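Cómo limpiar flores artificiales sin estropearlas

Comunidad Bumaneo > Casa y decoración > Limpieza

Publicado por Bohdana Vakulenko

Hola a todos, y gracias de antemano por la paciencia, que me conozco y me enrollo. Heredé de mi tía varias flores artificiales que ella tenía repartidas por toda la casa: rosas, unas hortensias enormes, ramitas de relleno y unas peonías que, según mi madre, llevan en la familia desde antes de que yo naciera. Les tengo mucho cariño y no quiero tirarlas, pero están grises. Han pasado años encima de un armario de la cocina, así que además del polvo tienen esa película pegajosa de la grasa que ya os podéis imaginar.

He probado con el secador de pelo en aire frío y se va lo de encima, pero lo demás se queda tal cual. También le pasé una toallita húmeda a un pétalo de peonía y se me deshilachó un poco por el borde, y desde entonces no me atrevo a tocar nada. Creo que unas son de tela y otras de plástico, aunque no sé distinguirlas del todo bien. En el bazar me ofrecieron un espray limpiador, pero era caro y no me supieron decir si servía para la tela.

¿Cómo lo hacéis vosotros? ¿Se pueden mojar? Y ya que estoy, ¿cómo las coloco después para que no parezcan un ramo de escaparate antiguo? Vivo en un piso pequeño y tengo dos jarrones bajitos, de los de boca ancha, y en ellos todo se me cae hacia un lado.

Un abrazo y mil gracias.

Demyd Melnychuk

Jabón de fregar y agua, y a correr. Las mías las meto en la bañera todos los años en marzo y siguen estupendas.

Svitlana Sirko

Bohdana, bonita, no metas las peonías en la bañera todavía, por favor. A Demyd le va bien y me alegro por él, pero seguro que las suyas son de plástico.

Te cuento cómo lo hago yo, que tengo la casa llena y mi marido dice que un día van a venir las abejas. Lo primero es saber qué tienes. Coge un pétalo entre los dedos y míralo al trasluz: si ves una tramita como de pañuelo, es tela. Si es liso, algo gomoso y vuelve solo a su sitio cuando lo doblas, es plástico o látex. Luego están las de papel, que crujen un poquito, y esas no se mojan nunca, jamás, ni con la mejor intención del mundo.

Las de plástico, agua tibia con unas gotas de lavavajillas, un cepillo de dientes blandito y enjuagar. Para la grasa de cocina déjalas diez minutos en remojo antes de frotar. Después las pongo boca abajo colgadas de una percha con pinzas, en la galería, donde no les dé el sol de frente.

Con las de tela hay que ir con más calma. Primero les quito el polvo con una brocha de maquillaje grande (la mía es vieja, de cuando me maquillaba para las bodas) y después hago una prueba de color: un bastoncillo húmedo en una hoja de abajo, de las que no se ven. Si el bastoncillo sale teñido, ahí me paro y me conformo con la brocha. Si sale limpio, preparo agua fría con una cucharada de vinagre blanco, mojo un paño de algodón, lo escurro muchísimo y doy toquecitos sin arrastrar. Lo que te pasó con la toallita fue por arrastrar, me juego lo que quieras. Para el borde deshilachado, unas tijeritas de uñas y a cortar el hilo suelto sin tirar de él.

Sobre los jarrones bajos, el truco de toda la vida es cruzar cinta adhesiva transparente en la boca, haciendo una cuadrícula, y meter cada tallo en su huequito. También puedes poner piedrecitas en el fondo, que dan peso. Y dobla los tallos! Casi todos llevan alambre por dentro. Pon las flores grandes a alturas distintas y deja que las ramitas finas se escapen hacia los lados, sin buscar la simetría. A mí me gustan más un poco torcidos, qué quieres que te diga.

Ya nos contarás qué tal las peonías.

Rodel Malabanan

Coincido con Svitlana en casi todo, solo añado un par de cosas. El vinagre yo lo evitaría si las flores tienen purpurina o pistilos pegados, porque a mí se me despegaron unos cuantos en unas amapolas y acabé la tarde con la pistola de cola, con los dedos pegados y de muy mal humor. Y el espray, si lo compras, pruébalo siempre en una hoja escondida.

En cuanto al jarrón, si es de cristal se transparentan los tallos, así que recorta los alambres para que no se amontonen abajo, o busca uno de color. Con tulipanes blancos grandes y florecitas pequeñas alrededor queda muy bien, porque el blanco va con todo y no hace falta llenar tanto.
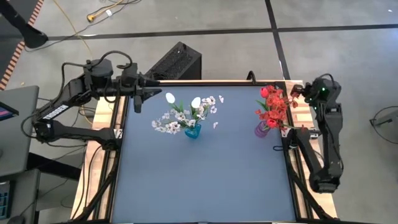
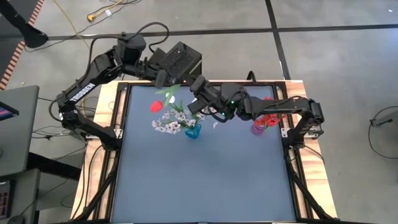 Flores artificiales sobre la mesa. En la primera foto, tulipanes blancos en un jarrón bajo de cristal azul verdoso.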